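3 min read

Wanted: evening tidy-up people, Brumside building, 2 floors

Posted August 11, 2023

OK quick one as we are short starting basically now. We need part time people to reset the shared lounges and meeting rooms at Brumside after the tenants go home. Not deep cleaning. Carpets get shampooed by an outside firm (Drotik, they come in on their own schedule, you won't deal with them). What we need is people who walk into a room, see what's out of place, and put it right without being asked.

Bottles off the floor. Cups back to the kitchenette. Wastebaskets emptied and relined. Chairs in. Tables wiped. Plants watered on the days it's marked on the sheet and NOT on the other days, please, we have lost two trees already to people being kind.

The hours

Evenings, weekdays. Start is when the last meeting clears, usually 6:30, sometimes later if Sokura have one of their long ones on the upper floor. Shift is 2 hours. You can do two evenings a week or all five, tell us which when you write. Runs through to December to begin with, then we look at it again. If you can only do part of that still write.

The work, room by room

Lounges first. Pick up everything loose from the carpet before you do anything else, then surfaces, then bins. People do them the other way round and end up tying a bag and finding three more bottles behind the chair.

Recycling goes separate. Plastic bottles, caps on, emptied in the kitchenette sink first if theres anything left in them. Don't pour them in the plants (see above).

Small wastebaskets by the seats get a clear liner. Tall bins get the heavy bags from the closet. If something in a basket looks like it was dropped in by accident, a charger, a shoe, a kid's toy, put it in the lost box on the shelf by the elevator and write the room on a sticky note. We've had people come back for stuff a week later, very upset. Cables left on tables same thing, lost box.

Meeting rooms are quick. Whiteboards stay as they are unless it says WIPE on them. Blinds down. Lights off.

Furniture: the low tables do get dragged about during the day. Put them back close to the wall so the vacuum can get past. Nothing you'd need to lift alone, if it's heavy leave it and note it on the sheet.

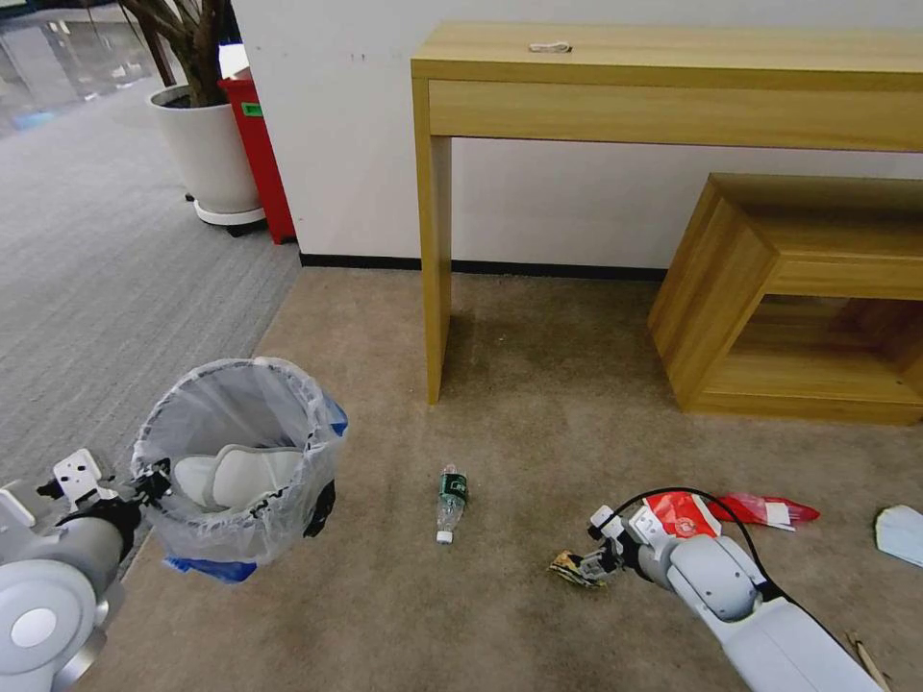
Photo: Brumside building office

Bottle on the carpet, red bin over by the wall, tree in its white pot, wood tables along the back. Lounge work is a lot of this. If picking that bottle up is the kind of thing you'd do at a friend's house anyway you will be fine here.

Who we want

No experience needed. Really. You need to be able to bend and reach and be on your feet the whole shift, and carry a full bag to the ground floor (there is an elevator). Reliable matters more than fast. If you can't make it, text by 3 that day so we can ask someone else.

Has to be 18 or over because of the building insurance. You'll get a key card, first lost one is free, after that it comes out of your own pocket sorry.

English good enough to read the task sheet. It's one page. We have it in Spanish too, ask.

Pay

$30 for each evening shift, plus $30 once for the training evening. Paid every other Friday. Parking in the Mahawong lot is free after 6, bus 59 stops right outside on the Mahawong side.

Gloves and bags and cloths all supplied. Wear closed shoes. If you have your own gloves you like better bring them, ours are a bit big.

To apply

No resume. Email the Brumside building office, subject line TIDY, and tell us:

- which evenings
- when you could start
- whether you've done anything similar (fine if no)
- a phone number that you do answer

Or leave a note at the front desk with the same info, desk is staffed until 7. We will get back to you within 72 hours, and if we haven't please nudge us, the inbox is a mess at the moment.

Training is one evening, you shadow somebody on the lower floor then do a lounge yourself while they're there to ask. Most people are on their own by the second week.

Friends who want to apply together, yes, just say so in the email and we'll try to put you on the same evenings. Can't promise the same flor.

Positions open until filled.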